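Ivana Gallardo on floors, patience and squeaky stairs

I'd been trying to get Ivana Gallardo on the phone since July, and when she finally called back she was eating a sandwich (she apologized, I told her to keep going!). 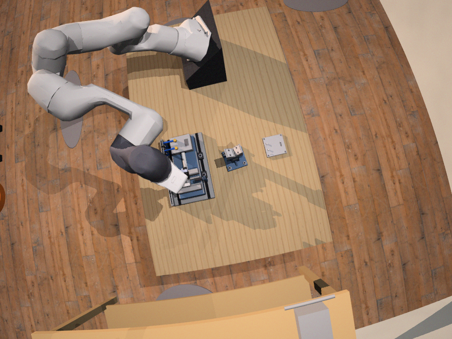 Ivana has been fixing up old wood floors for 21 years, mostly in houses her customers swear are beyond saving. "They never are," she told me. "People see a dark knot or a gray patch and they want to rip the whole thing out. I say live with it for one winter first."

She learned the trade from Vicente Barrientos, who made her sweep for months before he let her near a sander. Was she mad about it? "Oh, furious," she laughed. "But I got to know what good dust looks like."

Her worst job was a staircase at the old Arkby hotel, with up to 400 loose nails in it. "I still hear it squeak," she said.

I asked what she has at home, expecting something grand, maybe oak. "Carpet," she said. "In the bedroom, anyway. I like warm feet!"

She had a customer waiting by then, so we left the question of wax for another Wednesday.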